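Ich suche Leute für unseren Schrauberkurs in Steltalau! Sechs Abende im Oktober, ihr lernt, einen alten Rechner zu zerlegen und wieder zusammenzubauen – Vorkenntnisse braucht ihr keine, Geduld schon eher.
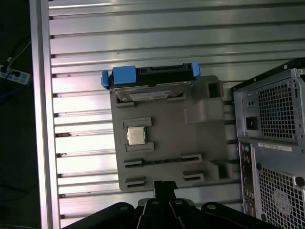 Graue Platte mit erhabenen Formen, vor Aluprofilen

Der Kurs kostet 50 Euro, Getränke sind drin. Kreuzschlitz bitte selbst mitbringen, meine sind ständig verschwunden.

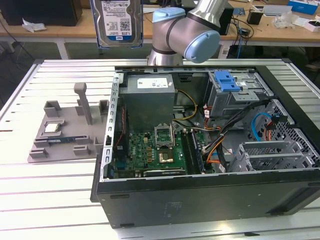
Wer erst mal nur schnuppern will, kommt einfach am ersten Abend vorbei. Anmelden könnt ihr euch bei mir, Dulce Gallegos, im Laden Rosales.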